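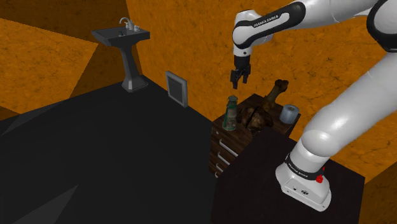

Progress report to the Tawfik Fund: second period of the Edusbridge oral history and reading room grant

Dear friends at the Fund,

It is a pleasure to be writing to you again, and I will try to be more orderly than I was last time, when I believe I spent a whole page on the radiators. You asked for an account of how the grant is being spent, what has been finished, what has slipped, and what we expect to do before the money runs out. I will take these in turn, though I may wander a little, as there is a good deal to tell.

Where things stand

When we first applied to you, the Edusbridge collection was a back office with a great many boxes in it and a telephone that rang mostly for the dentist next door. The plan was to record the memories of people who had worked in the old Kerkholm mill or grown up in the streets behind it, to put those recordings somewhere they could be listened to in comfort, and to open a small reading room for the papers and photographs that families kept bringing us in grocery bags.

I am glad to report that we have now completed 113 interviews. The shortest is barely long enough to finish a cup of coffee over, and the longest took two visits and a very patient daughter. Most of our speakers worked in the weaving sheds or the dye house, but we have also heard from a school cook, a bus driver on the river route, and several people who never set foot in the mill and have strong opinions about it all the same. We are especially pleased with the dye house recordings. The written records for that part of the mill were lost in the flood, and until this spring we had no good account of how the shifts were run or what the work did to people's hands.

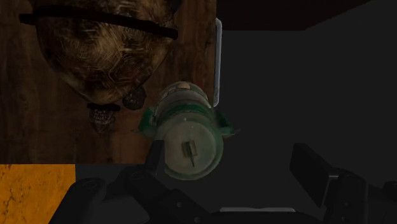
Transcription is going more slowly than the interviewing, which I suppose was to be expected. A good many of our older speakers slip in and out of mill talk, and a word like "doffing" or "picking" can mean one thing in one shed and something rather different across the yard. We began a glossary to help the typists along, and it has grown into a thing of its own, with notes on who used each word and where. We would like to print it if there is anything left over at the end — a stapled booklet would do nicely.

The reading room

The room opened to the public on 11th July. We had cake, a short speech that I am told was not short, and a line at the door that went down the stairs. Four listening desks are now in place, each with its own headphones and a lamp, and the long table under the window is kept for anyone who wants to spread out maps or plans. The shelving came from Vornari, and the fitters did a careful job around the old pipes. One bay is still leaning a little to the left. They have promised to come back and see to it.

Visitors have been coming steadily, and what has touched us most is how often they come in twos and threes. A grandmother will sit down to listen to a neighbor she has not spoken to in years, and the grandchild who drove her over will end up at the long table with the street plans. Several of these visits have led to new photographs being lent to us for copying. We are careful to return the originals promptly, in a stiff envelope, with a print for the family to keep.

What has slipped

I would rather tell you plainly about the things that have not gone to plan. The school visits have started late. We had hoped to welcome classes before the summer break, but the buses were costly and the reading room floor was not dry in time, and so we managed only a couple of short talks in the schools themselves. The teachers were very kind about it, and we have places set aside for their classes in the new school year.

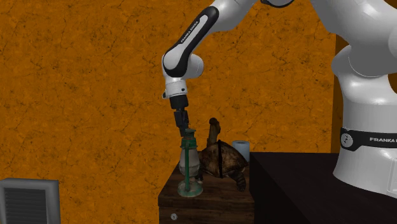
The online catalog is also behind. The descriptions are written for most of the photographs, but they were written by several different hands over a long stretch of time, and they don't agree with one another about spellings, street names, or even what to call the mill (it changed its name more often than its owners). We have stopped adding new entries for the moment in order to tidy up the old ones. It is dull work, and it is going well.

Money

Spending is close to the budget you approved. Headphones and recorders came in a little under, and the electrical work came in over, chiefly on account of some wiring behind the plaster that the electrician did not like the look of. We have moved $2,000 from the equipment line to the building line to cover it, as your guidelines allow, and the receipts are enclosed with the usual forms. Nothing has been taken from the transcription line, and we should like to keep it that way.

What comes next

In August we will finish the last of the interviews already arranged and then stop recording for a while, so that the typists have a chance to catch up. We also plan to hold a listening evening for the dye house families, who have asked for one more than once. If anyone from the Fund would care to join us, you would be most welcome, and we will save you a seat near the front, where the sound is better. Parking is behind the library, and the side door is the one without steps.

With warm thanks for your patience and your support,

The Edusbridge collection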